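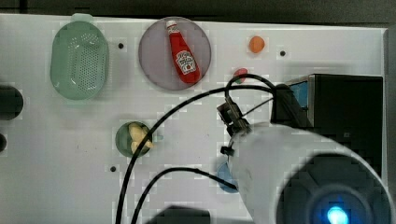
ok grocery thread, because a bunch of you asked after I mentioned we finally got our food spending down. Long one, mute me if you don't care about beans

Background: family of four, one of us is a teenager who eats cereal out of a mixing bowl. We live in Illeck where you have a Fundholm (nice, expensive, five minutes away) and a Rellow (cheap, weird hours, across the river by the tire place)

In January I added up the card statements for the two months before. $1,896 on groceries. That's with no holiday dinner at our place and no parties. I just sat there with my coffee

And it wasn't even fancy stuff!! I was ready to blame cheese. Cheese was fine. Cheese has been cleared of all charges

The real problem was the little trips. I'd run into Fundholm for milk on the way home and come out with milk, a rotisserie chicken, some kind of dip, and a plant

So the plan was two months of doing it differently and then add it up again. I didn't set a budget. I've set budgets before and all that happens is I go over in week three and then quit out of spite

First thing I did was look at what we already had. I pulled everything out of the pantry onto the floor one evening and regretted it by 9 pm, but I learned a lot

We had so much rice. We had rice I'd bought because I thought we were out of rice. Same story with cumin, and with the lasagna noodles that don't need boiling (which nobody in my house likes, why do I keep buying them)

I wrote it all down on the back of a school flyer and taped it inside the cabinet door. Cross it off when you use it up. That's the whole system, I have tried three apps and the flyer beat them all

Rule I made up: for the first couple weeks, every dinner had to use something off the flyer. Didn't have to be the main thing. Chickpeas in the salad counted. Coconut milk in the soup counted

Some of those dinners were really good! Rice with fried onions and a can of lentils and a lot of lemon is now a regular thing here. I would have paid money for it in a restaurant

Some were not. I'd like to apologize to my family for the tuna and barley thing

Second thing: one big trip a week and I go to Rellow for it. I'd been avoiding Rellow for years because the parking lot is a nightmare and I had it in my head that the produce was bad

The produce is fine. It's a little uglier? The peppers are lumpy. I cut them up and then they're just cut up peppers, same as anyone's

Things I think are just as good at Rellow: flour, oats, butter, frozen anything, canned tomatoes, eggs, onions, tortillas, the store brand ketchup and mustard

Things I still get at Fundholm: salad greens (the Rellow ones go slimy on me overnight), fish, coffee. I've made my peace with the coffee. I'm a better person with the good coffee

And bread I get at Vrabec, the bakery next to the laundromat. They mark down whatever's left in the last hour before closing. I slice it and freeze it the same night and toast it straight out of the freezer all week

If you go to Vrabec late, get the seeded rye if there's any left. If I'm standing there please let me have it

Third thing, and the one I fought the longest, was a list. I always thought I was good at shopping without a list. I have a great memory for song lyrics from middle school and none at all for whether we have garlic

Now there's a pad on the side of the fridge and whoever finishes something writes it down. The teenager writes "snacks" every single time. What snacks. Be specific. I can't buy a concept

I do let myself get up to 6 things that aren't on the list. I tried zero and it made me miserable, and then I stress bought an entire cake. With a few free picks I feel like I'm getting away with something and I hardly ever use them all

Leftovers: I used to put them in whatever container and shove them to the back, where they'd turn into a science project. Now they go on the middle shelf at the front and nothing else is allowed to live there

One night a week is leftover night. Everyone picks something off the shelf, nobody has to eat the same thing, and you can put hot sauce or ketchup on whatever you want with no comments from me. The kids named it Buffet and they get weirdly excited about it

People always say meal plan, and I did try a real one with a grid. Lasted about nine days. I don't know on a Sunday what I'll want to eat on a Thursday, I barely know at 5 pm

What works for me is picking four dinners with no days attached. Ingredients are in the house, I cook whichever one sounds ok. Then there's Buffet, and there's eggs, and there's the night we all give up and have pancakes

Meat is where I expected the big savings and it was only kind of true. We didn't go vegetarian. I just quit making it the middle of the plate. A pound of ground beef with a can of black beans stirred in goes for two taco nights and I've had no complaints

(I had one complaint. It was withdrawn once there was cheese on it)

Stuff I tried that wasn't worth it for us: making my own yogurt, regrowing green onions in a glass (they got long and sad), and the giant bag of carrots. We're not a giant bag of carrots family. I wanted us to be

Stuff I thought was silly that I now do: freezing tomato paste in spoonfuls, keeping a bag in the freezer for broth scraps, washing the berries the day I buy them. They get eaten if they're washed. If they aren't washed they just sit there being expensive

Also eating a snack before I go shopping. Everyone's grandma said so and everyone's grandma was right. I keep crackers in the car now like I'm five

ok so the number. After two months I sat down with the statements again, same cards, counting the bakery too: $1,423

That's $473 less! For two months! I checked it twice because I figured I'd skipped a week somewhere, and I hadn't

To be fair some of that was eating down the pantry, so part of it is a one time thing. I had to buy rice again in the second month and it felt like a milestone. I don't expect it to stay quite that low

It also takes more time. The Rellow trip eats most of a morning with the drive, and if I were working the schedule I had a couple years ago I don't think I'd do it. If five minutes away is what keeps you sane, go to Fundholm and get the dip

The money isn't going anywhere exciting btw, the car needs tires. Conveniently I'm at the tire place every week now

A few answers because the replies are piling up:

No, this doesn't include eating out. We get pizza a couple times a month and I'm not adding that up, let me live

Yes it includes paper towels and dish soap when I bought them at the grocery store. I wasn't going to go through receipts line by line with a highlighter

Coupons: I use the Rellow ones if they're right there on the shelf. I'm not clipping anything. I did it one summer and ended up owning a lot of mouthwash

For the person asking about lunches, it's mostly leftovers or a wrap. The little one will only eat noodles with butter in a thermos and has done so since September. I've stopped trying to win that one

To whoever asked how long the bread keeps in the freezer, I have no idea, it's never made it past ten days here

And the lentil rice since three of you want it: slice two big onions, fry them in more oil than feels right till they're really brown, way past where you want to stop. Take half out for the top

Stir in cooked rice and a drained can of lentils, cumin, salt, black pepper, let it sit on low with the lid on until the bottom gets a bit crusty. Lemon all over, the saved onions on top, yogurt if you've got it

It's better the next day cold out of the container standing at the counter, which I know because I'm doing it right now

If you've got a good way to use up lasagna noodles that don't need boiling please tell me. I found another box behind the oats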